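Sorting out the power and the white table

2/22/21

Posted in: Workspace

The big white table has been in use since June and I've put off writing it up because the cabling was not finished. It is now finished to the point where I can describe it without having to correct myself a week later.

The table itself is the cheapest part. I wanted one large surface in place of the three small desks we had before, which never sat at quite the same height and left a ridge wherever two of them met. Charmaine Venter found the top second-hand through Van der Merwe, who clear out offices, and the whole thing including delivery came to 400. It is white, which I argued against on the grounds of marks. I was wrong about that. Pencil and marker wipe off with a damp cloth, and small dark screws show up at once when they roll away from you. White screws and clear washers are another matter, and those now live in a lidded tub.

Power took longer. There are no floor sockets in this part of the room, so everything has to come from the wall, and my first arrangement was a long extension lead taped along the floor. It was ugly and people caught their feet on it. The second was a strip screwed to the underside of the table, which looks tidy in a catalogue and is a nuisance in practice. You have to kneel to plug anything in, and you can't see whether it is switched on.

The current version is a small strip lying flat on the table top. It is low enough to reach across, and the button is where you can see it. The feed drops off the back edge and runs to the wall in a length of Flastex floor cover, 40 mm wide, which has stayed put so far.

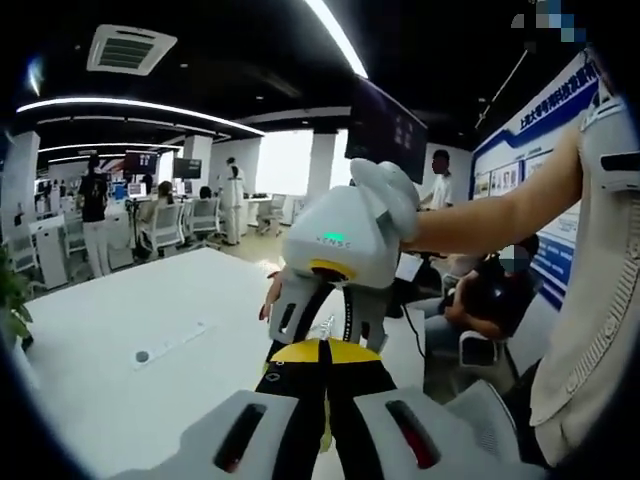
The rule that goes with it is that leads for whatever is being worked on come to the table and go away again afterwards. Chargers are not left plugged in overnight. Dela Asante made up a set of 16 short hook-and-loop ties, and each lead has its own, fixed at the plug end so that it doesn't wander. I'd budgeted for a cable tray as well - the Zelerov one, which is decent - but with fewer leads left out there is very little to put in it, and I have sent it back.

Two smaller points. The ceiling is black and takes back very little light, so the surface is doing more of the work than I expected. With the old desks, which had dark tops, we needed a lamp for anything fine. I've kept the Irell lamp but it has mostly been in a cupboard.

The air conditioning blows harder than you would think from looking at the vent. Loose paper moves. I tried angling the table away from it and gained nothing, so paper goes under a weight or on a clipboard.

The plant stays at the side of the table. It had been suggested that it should go on the window sill, but the leaves are broad and it gets in the way of the blind there.

Total spend, with the lamp, the floor cover, the ties and the table, is 1,390. Still to do: a proper edge clip for the feed where it leaves the back of the table, and felt under the feet. The floor is slightly out of level in one corner and at the moment that is being dealt with by a folded piece of card.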